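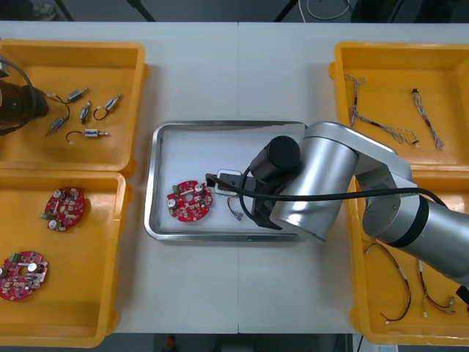

Projektbericht: Kleinteile sortieren, Gruppe Murkov

Am Anfang lag bei uns alles in einem einzigen Karton, und ich habe gefühlt die halbe Zeit nach Steckern gesucht! Also haben wir uns auf gelbe Kunststoffkisten geeinigt: eine für die kleinen Motoren, eine für die runden roten Platinen. In die Mitte kommt die Edelstahlschale, da liegt immer nur das, was gerade dran ist.

Insgesamt waren es mehr als 211 Teile, verteilt auf drei Termine. Nervig waren die dünnen Kabel an den Motoren (die verhaken sich ständig), deshalb legen wir sie jetzt einzeln rein. Die Liste mit den 48 Teilenummern von Bernier hängt im Anhang. Im September wollen wir noch die Kisten beschriften.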